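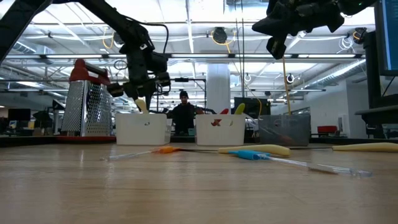

Küchenreibe mit rotem Griff, links auf dem Tisch.

Nachtrag zur Juni-Tour, Etappe Ostodia - Tilahun. Mehrere Leser haben nach der Anreise gefragt, daher die Eckdaten.

Der Regionalzug hält in Ostodia nur auf Gleis 2, der Bahnsteig ist kurz. Wer im hinteren Wagen sitzt, muss durch den Zug nach vorn gehen. Vom Bahnhof zur Bushaltestelle sind es 900 Meter, durchgehend asphaltiert, mit Rollkoffer machbar. Die Linie 69 fährt alle 60 Minuten, der letzte Bus geht um 18:40 Uhr. Fahrkarten verkauft der Fahrer, nur gegen Münzen und kleine Scheine.

In Tilahun habe ich im Gasthof Farkusov übernachtet. Die Zimmer zur Straße sind laut, die zum Hof haben kein Mobilfunknetz. WLAN gibt es im Speiseraum, der Router wird gegen 23 Uhr abgeschaltet. Frühstück ab sieben: Brot, Quark, eingelegte Paprika, Kaffee aus der Kanne. Ihorn Dovhaniuk hatte mir das Haus empfohlen, er war im Vorjahr dort und fand die Matratzen zu weich. Kann ich nicht bestätigen - meine war hart.

Der Wanderweg zum alten Wehr ist gelb markiert. Am Sägewerk fehlt die Markierung, dort links halten und dem Graben folgen. Die Brücke war gesperrt, die Umleitung führt über den Forstweg und kostet eine gute halbe Stunde. Meine Karte kannte die Sperrung noch nicht. Den GPS-Track habe ich korrigiert, die alte Datei bitte löschen.

Vaughan Rewi fragt, ob sich die Strecke mit dem Rad lohnt. Bis zum Sägewerk ja, danach grober Schotter. Reifen unter 40 mm würde ich dort nicht fahren. Eine Radmitnahme im Bus ist laut Aushang nicht vorgesehen.

Offen ist noch der Abschnitt Tilahun - Nullbridge. Den Fahrplan dafür trage ich nach, sobald die Sommerfassung aushängt.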